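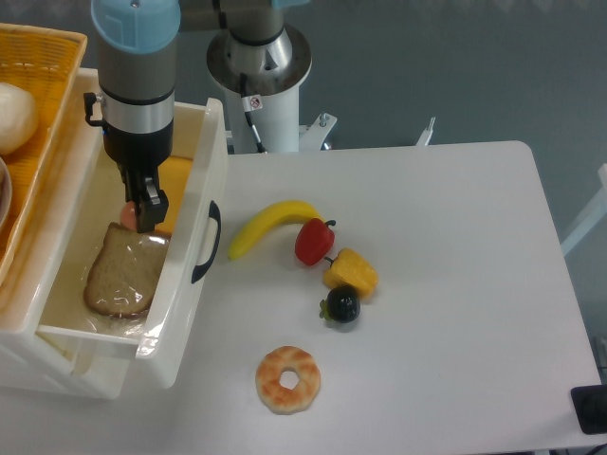
Two users on the Hovero tracker asked, before anything else, whether the narrow fingers slip on film wrap and whether they'd be worth the swap from the wide ones. Fair question, and pretty much why this set exists!

Tags: Manipulation / Grippers / Datasets

Skisteck Drawer Set -- data card

We recorded 3139 grasp attempts with 6 two-finger grippers, working with toy food on a table and in an open drawer. Drawers are great fun to test in -- the walls punish any sloppy approach, and a finger that looks fine over a flat table can suddenly feel huge.

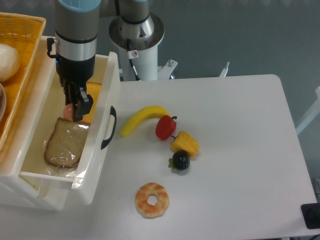
Each attempt is stored with the color video, joint angles, finger width and a hand-checked result. Results are split into held, dropped and missed. We used 9 approach angles per gripper, all listed in angles.csv.

Known gaps: lighting never changes, and the Caputo fingers have no force readings yet. We'd love to see those filled in -- send a pull request to the Skeltgate repo.

Last updated: 19/10/2021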